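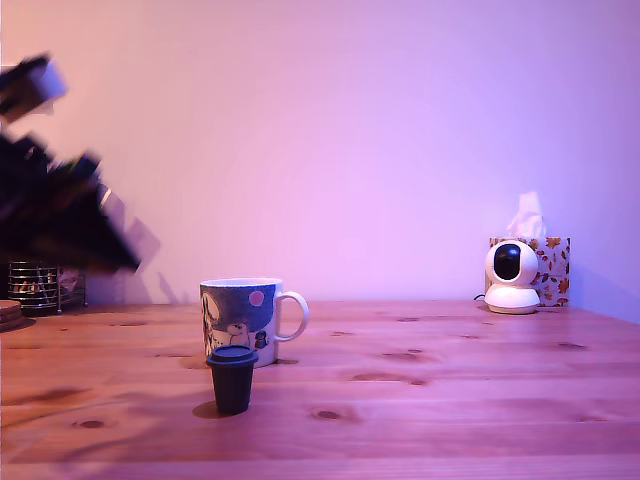
Regras da bancada para gravar com o braço

Pesquisar no blog
Pesquisar

Em março passei a limpo as regras que uso quando gravo episódios com o braço. Estavam espalhadas em três cadernos e metade contradizia a outra. Ficam aqui na versão que sigo agora, com os erros que me levaram até elas.

Objetos. Cada sessão tem uma lista fechada, escrita antes de ligar a alimentação. Uma caneca e um copo pequeno contam como dois objetos diferentes, mesmo que a tarefa só mexa num deles. Se entra ou sai alguma coisa da mesa, abro uma sessão nova. No conjunto Rurititz não fiz isto e acabei com 162 episódios em que a lista não batia certo com o vídeo. Aproveitei 40.

Luz. Mudar a cor da luz é permitido e até desejável, mas só entre episódios. Anoto a cor no registo com uma palavra simples: rosa, lilás, quente, fria. Já tentei valores numéricos e nunca mais os consultei.

Velocidade. Se a garra sai borrada em quase todas as imagens, o movimento está rápido demais para a exposição que escolhi. Umas quantas borradas não são motivo para deitar fora o episódio. O guia da Mundeck é mais severo neste ponto e eu não o sigo.

Loiça. Cerâmica só com a força da garra no perfil baixo. Copos com tampa agarram-se pelo corpo, nunca pela tampa.

Segurança. Mãos fora do alcance do braço enquanto houver corrente, também para endireitar uma peça. O botão de paragem fica do lado da mão livre e testo-o no início de cada sessão. Cabos atrás, junto à parede.

Nomes. Projeto, sessão, episódio, por esta ordem: Grorkia, 17, 2. Sem espaços e sem acentos, que o script de conversão não os aceita.

Falta-me decidir o que fazer com os episódios falhados. Por agora guardo-os numa pasta à parte, com o motivo numa linha de texto.

Contacto | © Caderno de Bancada | Voltar ao topo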